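Paper keeps well if it stays flat, dry and in the dark. Most of what ruins it in a house is the basement, the attic and the rubber band. These notes cover letters, recipes, school reports, warranties and the other sheets that end up in a drawer.

## Before you store anything

Take out staples, paper clips and pins. Rust stains go through several sheets and don't come out. Slide a thin piece of card under the staple legs and lift them with a dull knife. Throw away rubber bands, even new ones.

Unfold letters and let them lie under a heavy book for a week. Don't iron them. If a fold is already splitting, leave it alone and put the sheet in a clear polyester sleeve. Household tape turns yellow and the glue creeps.

## Picking a box

Shoe boxes and gift boxes are fine for papers you expect to keep a few years. Look for one long enough that a letter sheet lies flat with no bending. For anything older than you are, buy an acid-free box. I use the Koklow ones, and the plain gray kind from Ravn held up just as well.

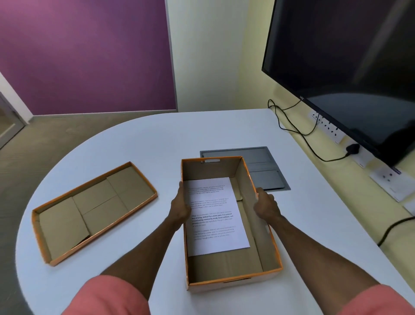
Line the bottom with a sheet of acid-free tissue and put the largest papers in first. Newspaper clippings go in their own envelope, as newsprint browns whatever it touches. Fill the box close to the top so the sheets don't slide, but stop before the lid has to be pushed down.

If the box has hand holes, cover them from the inside with a square of cotton cloth. Silverfish will find an opening that size.

## Lids

A lid should come off with a light pull. When it sticks, rub a candle stub along the inside edge of the lid, wipe off the crumbs and try again. Don't do this on a box that holds photographs.

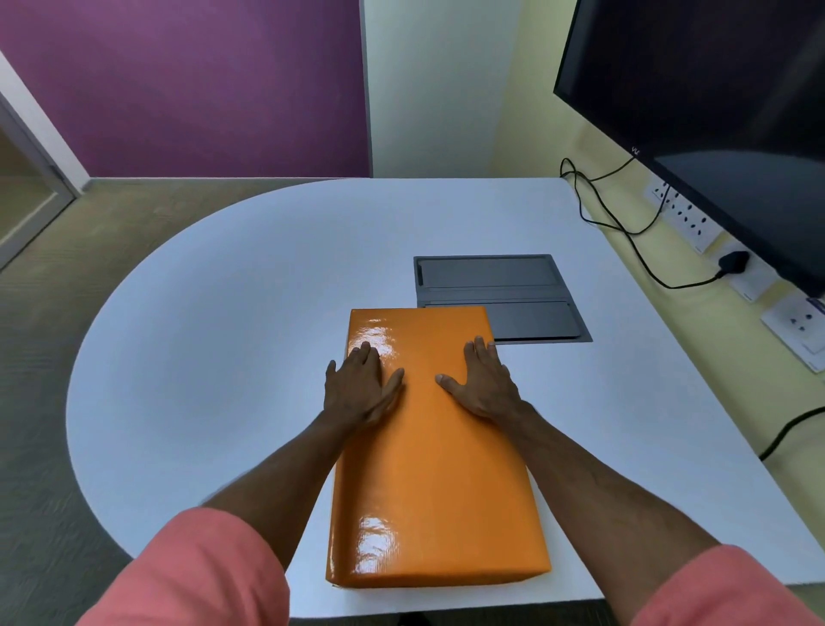
*Glossy orange box, closed.*

Label the short end, where you can read it on a shelf. Pencil on a paper label lasts longer than marker. Write the kind of paper and the years, for example "letters, school, 3 of 4". I number mine and keep the list inside the kitchen cabinet door.

## Where to put them

An inside closet is best, on a shelf and off the floor. Stay away from outside walls, water pipes and the space over the refrigerator. Silica gel packets help in a damp house - change them every September, when the heat is about to come on.
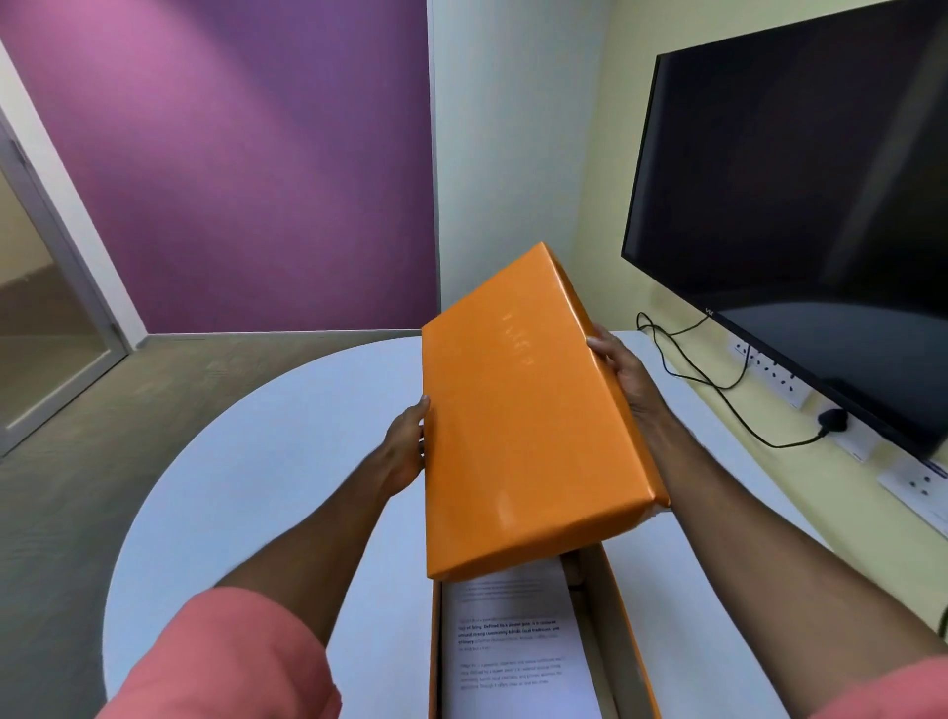

Nanna Norðdahl writes that she gave up on silica gel and leaves the closet door open on Sunday instead, with a fan on low for an hour. Her mother's recipe cards from Gridthorpe have had no musty smell for three winters. She also keeps the onions out of that closet now.

## Cleaning the outside

Dust boxes twice a year with a dry cloth, working from the middle of the lid outward. Plain cardboard takes nothing wetter than that. Shiny coverings like the orange one on my table show every streak and crease, so use a soft microfiber cloth and very little pressure.
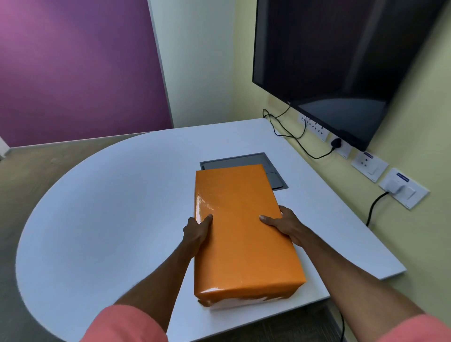

Wrapping paper comes loose at the folds first. Use a glue stick for repairs, the acid-free kind if you have it, and press the fold under a book overnight. White glue is too wet and makes the paper ripple. Check the near end of a box like mine, where a strip of white shows beneath the orange at the fold. Spots like that are worth looking at each time you dust.

Keep a spare roll of tissue with the boxes. Plendivov sells one with 24 sheets, enough for several boxes.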